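CREATOR NEWS

Urel apologizes after "silent menu" video draws complaints

October 1, 2022

The cooking and comedy streamer who posts as Urel has taken down a video that made fun of a deaf baker's captioned clips, and has posted an apology to his channel. The video, titled "Guess the Recipe," was up for 18 hours. Clips from it were still going around on other accounts after it was removed.

Urel, whose name off camera is Theophilus Quaye, has built his audience with reaction videos. He plays a short cooking clip, pauses it and tries to finish the recipe himself without looking anything up. Most of the time the joke is on him. In "Guess the Recipe" he turned the sound off on a set of clips by the baker Marlene Seidel, covered her captions with a strip of tape on his monitor and made up a voice for her.

Seidel is deaf and signs in all of her videos. Her channel, Butmont, is named after the street where she had her first bakery, in a building that went up in 1892. She posts a new clip each morning and writes the captions herself. Viewers who knew her work began leaving comments under Urel's video within the first hour. Several pointed out that the voice he used was the kind of thing deaf people hear about from school onward, and that covering the captions took out the part of the clip she had made for hearing viewers.

Some of his regular viewers defended the video at first. They said the format was the same one he uses on everybody and that he had made fun of his own mother's soup the week before. Others said they had stopped watching halfway. One comment that was shared widely came from a subscriber who said she had been watching since March and had sent the channel to her deaf brother as a recommendation only a few days earlier. 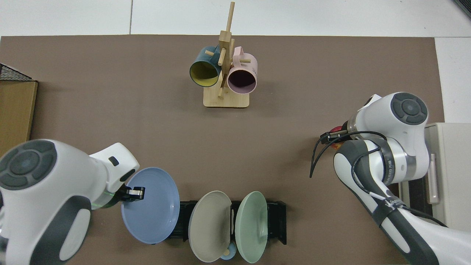

Seidel answered in a clip of her own that evening. It runs for just under two minutes and shows her making a batch of cardamom rolls while she signs between steps. She does not name Urel. She says that people are welcome to joke about her baking, including the time she left the salt out of 10 loaves in a row, and that she would like them to read the captions first. She then moves on to the glaze. Her kitchen setup has a following of its own, and the replies under the clip soon drifted there, with people asking about her rolling pin and posting their own counters and coffee corners. A wooden mug tree with a teal mug and a pink one hanging on the pegs would have fit right in with that thread, which was mostly pictures of cups. By the next morning the clip had passed her usual numbers.

The apology from Quaye came after that. He reads it from a sheet of paper and the video has captions, which his earlier ones did not. "I covered up her words and put mine in, and I thought that was the funny part," he says. "It was lazy and it was mean. I took it down and I'm not going to put it back up in a shorter version." He also says he wrote to Seidel privately before recording and that he will leave it to her whether to share any of that.

Not everyone was satisfied. A few commenters noted that the apology was monetized for its first few hours. Quaye replied under the video that this was the default setting on his account, that he had switched it off, and that the money earned up to then would go to a captioning fund. He did not give an amount.

The video also cost him a stream. Agyeman, the weekly group show where he has been a regular guest, said he would sit out the next episode. The hosts said he had agreed to this and that he would be back later in the fall. Climik, the small company that makes the caption tool Seidel uses, posted that it would give free accounts to up to 400 cooking channels that want to caption their back catalogs. Channels can sign up through the form on its site, and it will take them in the order they apply.

Seidel has posted twice since then, once about sourdough and once about a broken oven door. Asked by a viewer whether she had accepted the apology, she wrote that she had read the message and answered it, and that the oven door was the bigger problem this week.

Quaye says his older reaction videos will get captions too, starting with the most watched.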